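Subject: Re: Mentoring scheme for new lecturers — hours and matching

Ginevra Piras wrote:

> Before the department meeting I need to know two things. First, how many hours a mentor should be credited with over the year. Ostton gives 40, which seems high to me. Second, whether we match people by subject or let the new staff choose. Last January we had three people who never met their mentor at all, and I would like to avoid that.
>
> Also, does anyone still have the handbook that Mangubat used? The link on the staff pages is dead.
>
> Ginevra

Ginevra,

On the hours, I don't think 40 is high if it includes the two teaching observations and the write-ups. When I mentored in the counselling programme I kept a log, and the meetings themselves were less than half of it. The rest was reading draft module outlines, answering emails and sitting in on a marking meeting. If the department won't agree to 40, I would drop the second observation and leave the meetings as they are.

On matching, I would let people choose, but from a short list. At Ostton they sent round 3 names with a paragraph on each, and the new lecturer had a fortnight to reply. Anyone who didn't reply was given the first name on the list. I would keep line managers off it altogether. People don't talk freely about workload to the person who sets it.

The ones who never met last year were all on part-time contracts, and two of them only taught in the evening. I'd ask for teaching hours on the form before anyone is matched. It was on the old form and got lost when we moved to Kelix.

I have the Mangubat handbook as a PDF and will send it to you separately. It runs to 200 pages, most of it appendices. Chapter four on first meetings is worth keeping — the rest is out of date, and the section on probation refers to rules we no longer use.

One more point for the meeting. The travel money for the Uvorier day is 400 for the whole department, the same as before, and new staff should get first call on it.

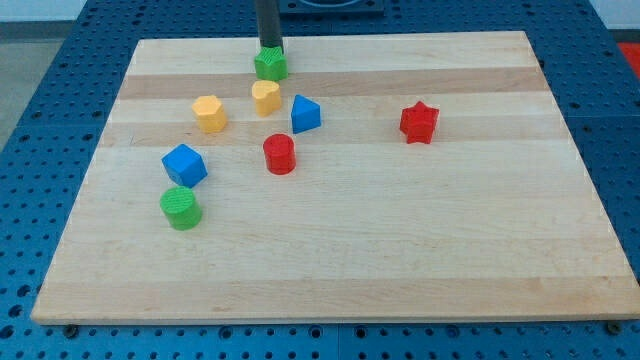

I can't be there after four o'clock, so please take the mentoring item early if you can.

Tomomi Sakai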